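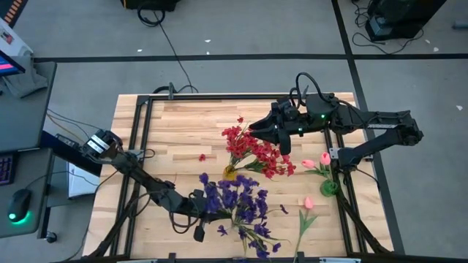
Cut Flowers & Arranging > Vase life, water, and food

Flower food packets: worth it or not?

porchgoblin
Posts: 658

Okay, I need opinions. I buy a bunch from Iyer Market every week (my one little luxury!) and I've been dutifully dumping in the packet of Lerkix that comes rubber-banded to the stems. Last week the packet was missing, so I used plain tap water, changed it every morning, and the carnations held up just as well as they ever have. Maybe better. So now I'm wondering if I've been fussing with sticky little packets for years for nothing. Does anybody here still use them? Roses are next on my list and I don't want to lose them by Thursday dinner club, so tell me now if I'm about to make a mistake.

mossandmuck
Posts: 2,756

Carnations are a terrible test, sorry. They'd last in a coffee mug of dishwater. Try it with roses or snapdragons and you'll see a difference. The sugar feeds the buds so they open instead of sulking, and the acid helps the stems drink. What ruins it is people guessing at the amount. Too weak and you've basically served sugar water to every germ in the vase, so measure it out.

The other thing is the cut. Do it right before they go in, on a slant, with something sharp. My kitchen scissors crushed everything until I got real snips.
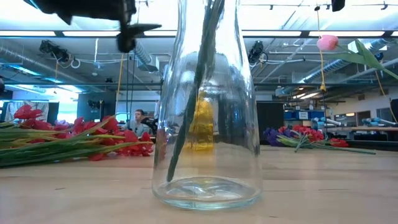

One stem in a clear glass vase, with the cut tip just above the base.

I like clear glass for exactly this. You can keep an eye on the ends, and if the water turns cloudy you'll notice before you smell it.

tin_bucket_tilly
Posts: 20

Gotta disagree on the glass! I worked two summers at the flower stand in Wellulcombe and we kept everything in dark buckets in the shade. Clear vases in a sunny window get green and slimy so fast. At home I use an old enamel pitcher and change the water daily, no food at all, and I'm happy with what I get. Also I hate looking at stems. There, I said it.

mossandmuck
Posts: 2,756

Nobody's telling you to park it in a sunny window, Tilly. And you can't see what's going on in an enamel pitcher — I've had one go swampy on me in a day and a half. Different houses, I guess. Mine is cold and yours sounds like a greenhouse.

porchgoblin
Posts: 658

Well this got spicy. Would a splash of bleach do the same job as the packet? My aunt swears by it, along with a penny, which I'm assuming is nonsense.

soron_stemlady
Posts: 658

The penny is nonsense. A few drops of bleach will keep the water clear but it won't feed anything.

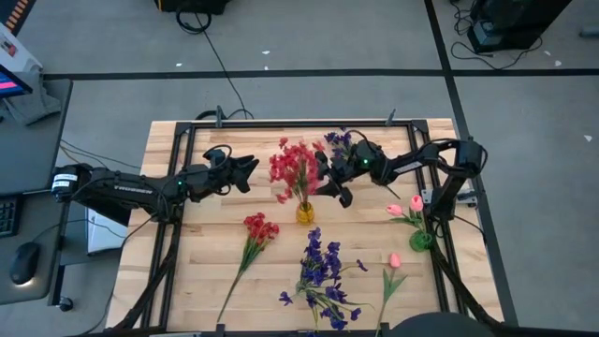 What I'd worry about before food is where the vase sits. Heat vents, fruit bowls, the top of the fridge: all of them will age a bunch faster than plain water will. And please think about your furniture. I had a vase sweat on my good sideboard one June and the ring is still there, after two rounds of oil and a whole afternoon of sanding. Light butcher block like that, with the narrow tan and honey strips, is lovely under flowers, but mine would get a cork mat or a saucer first. A folded dish towel is fine too if you don't mind it looking like laundry day.

porchgoblin
Posts: 658

Saucer, got it. Okay, the plan: roses, fresh cut, half the bunch with Lerkix (measured, I promise) and half without, same vase style, same shelf. I'll report back.

tin_bucket_tilly
Posts: 20

Take the leaves off below the waterline on both or it won't be a fair fight. Rooting for the plain water!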